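Falthorpe Police Liaison Group: minutes, February

We started at 10 past, my fault, I had the key. I took the notes again (somebody else's turn next time, please!).

First up, the shooting on Gratel Road. The police still won't say why the officer was off duty and armed, and we were all pretty cross about it. 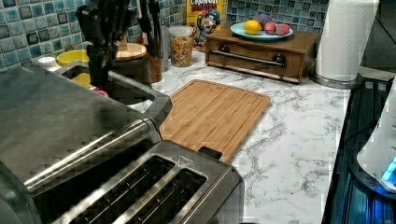

We agreed to write again, quoting complaint 3748, and ask for a reply before the next meeting.

Then the phone footage. Two families have handed theirs in and want copies back, so I'm chasing that.

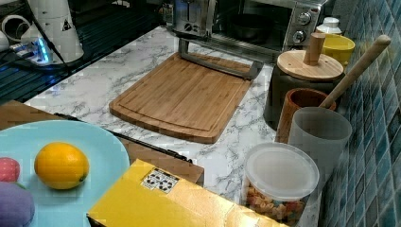

The Stosau Street patrols came up too, mostly grumbling about teenagers being stopped on the way home.
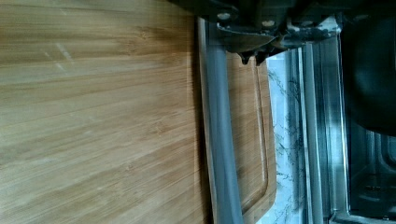
M. Borkowska, Minutes Secretary

Five of us will go to the open session at the station. Bring your own questions, written down.
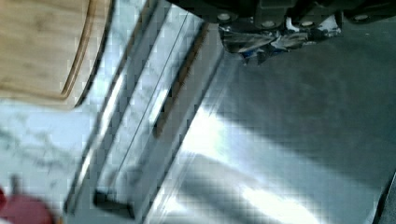 Page 2

Any other business: the hall heating, again. We finished at 10.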